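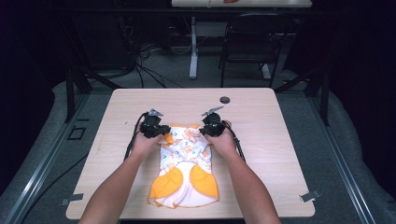

Folding baby and toddler clothes

Last updated 27/03/2022

Small clothes are harder to fold than big ones. There is less flat fabric to work with, and half of it is taken up by ruffles, flaps, collars and snaps. The method below is the one we use at home in Garnunlow, and it works for most sizes up to 5.

Before you start

Clear a table. A bed is too soft and the creases end up wherever they like. A desk is fine if it is at least as wide as the garment with the sleeves out.

Check that everything is dry, seams and waistbands included. Piping and double layers hold water longer than the rest. If you fold them damp they will smell musty in a week.

Close snaps and zippers. Leave ties loose and tuck them inside.

Plain tops and onesies

Lay the garment face down. Smooth it from the middle out toward the sides with flat hands. Fold one side in to the center with the sleeve lying straight down, then the other side. Bring the bottom up to the collar and turn the whole thing over. For a drawer where things stand on edge, fold once more.

Tops and dresses with ruffles

Start face up for these. Spread each ruffle or flap with your fingers so it lies in its own pleats. If it got folded back on itself in the wash, pull it gently by the edge. An overlocked edge will take a light tug, but don't stretch it or it goes wavy and stays that way.

Fold the sides in only as far as the ruffle allows. A wide ruffle can stay outside the fold and be laid over the top at the end. Pleated hems should be lined up first and folded last. If the collar has bunched, take it at both ends, lift, and set it down again flat.

Sewn-on patches and appliqué

Never put a crease through the middle of a patch. 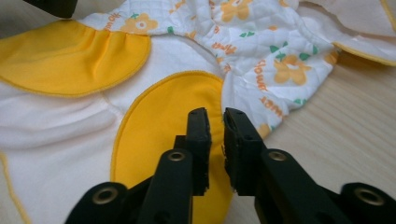
Move the fold line a little to one side, even if the finished piece comes out less square. A patch is thicker than the cloth under it, and a hard crease will show for months. If one has already creased, press it from the back with a damp cloth between the iron and the fabric. Check the care label for the heat setting.

Quilted pieces

Quilted cloth does not want to lie flat, so fold it loosely, in thirds, and keep it at the bottom of the stack. Shake it out first. Don't iron it unless the label says you can, and don't pack it under anything heavy.

Putting away

Stacks of 7 are the most our drawers will take before they lean. Put ruffled things on top. White clothes kept for a younger child should be washed again before storage, even if they look clean, as old milk stains turn yellow in the box. We packed a box in February without doing that and had to soak 2 undershirts overnight.

Cardboard is all right for a season. For longer storage use a cotton bag or a lidded bin, and write the size on the outside.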